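Janura Film Supper: serving times for the autumn programme

Members who cook for the film suppers have asked for the timing sheet to be written out in full, as the version pinned up in the kitchen assumes that the reader already knows the order of work. What follows replaces it. The menus are unchanged.

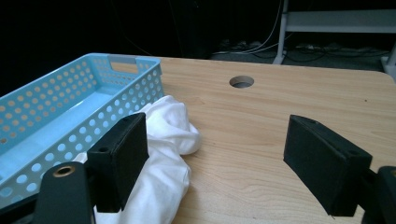
Sedgwick, 8/29/23

The supper is planned backwards from the interval. The film starts at the advertised time whether or not the kitchen is ready, so the interval is the only fixed point the cook can use. Its position is set by the projectionist, who chooses a break between two scenes near the middle and writes the running time to that break on the card by the hatch. Copy the figure down before you light the oven. Do not work from the total running time on the disc case: the halves are seldom equal, and in July the difference was 18 minutes.

The starter is eaten before the film and must be cold. Soup was tried and has been dropped, as bowls were still being collected during the titles. Anything that can be plated in advance and eaten with a fork will do. Plates leave the hatch 24 minutes before the film and come back before the lights go down.

The main course is the difficult part. It has to be finished before the interval, held, and served to the whole room in one go. Dishes that hold well are those with a fair amount of liquid: braises, bean stews, baked pasta with plenty of sauce. Dishes that hold badly are anything fried, anything with a crisp top and most fish. Risotto can be part-cooked and finished, but it needs one person at the stove for the last stage, and that person will miss the end of the first half.

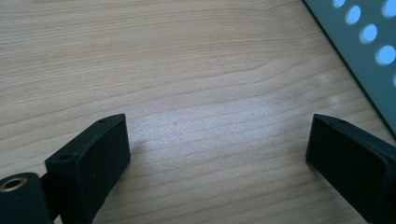

Holding is done in the Clovero warming cabinet. Switch it on when the starters go out, as it is slow to come up. The dial should be set so that the food itself stays at or above 65 degrees in the middle of the dish. The dial shows the temperature of the air and reads high, so check with the probe and write the reading on the sheet. Food goes in hot. The cabinet will not heat a cold dish in any useful time, and it should not be used to try. Cover wet dishes with foil and leave pastry uncovered.

Pasta loses most from holding. If the menu calls for it, boil it for 3 minutes less than the packet says, drain it, and mix it with a sauce that looks too thin. The sauce will be taken up in the cabinet. A tray mixed to the right thickness at the start will be stiff by the interval, and adding water at the hatch does not put it right.

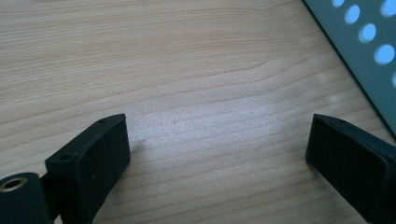 Tabletop with pale, wavy wood grain

Noise carries from the kitchen into the back rows. Once the film has started, the extractor runs on its lowest setting and the dishwasher is left off. Chopping, whisking and opening tins should be done beforehand. If a dish needs blending, blend it before the doors open. Foil is louder than it seems — tear the sheets early and leave them stacked.

Pudding is served with the main course at the interval, on the same tray, and is taken back into the room. It should therefore be something that survives an hour in the dark: a firm cake, a biscuit, a set cream in a pot. Ice cream is possible only if the film has a second break. Spoons rather than forks, and nothing with a loose stone in it.

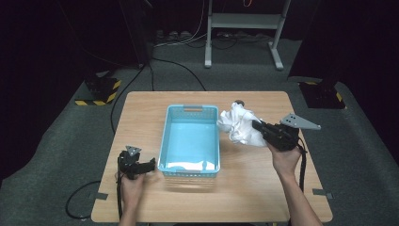 Bread goes out last, after the trays, and is passed along the rows by hand. It is warmed in the oven once the main course has moved to the cabinet, with the heat turned off and the door shut. Slice loaves before warming; rolls can go in whole. A shallow container with holes in the sides suits the job better than a bowl, as steam has somewhere to go and the crust stays dry for longer. The light blue plastic basket, rectangular and with a slot for a handhold at the end, is a workable shape for passing along a row. Line it with a clean cloth large enough to fold over the top, as a small one in the bottom will not keep the heat in. Keep it well away from the hob.

For menus themed to the film, send the list of dishes with quantities and a note of which will be held and for how long. Menus with more than one held dish need checking against the cabinet, which takes the deep Endico trays on the lower two shelves only. The shallow trays fit anywhere. Allergen cards are filled in by the cook and stand at the hatch until the second half begins.

Corrections to the sheet should be written on the back of it, with the name of the film.

Skarphéðinn Hviid
Kitchen rota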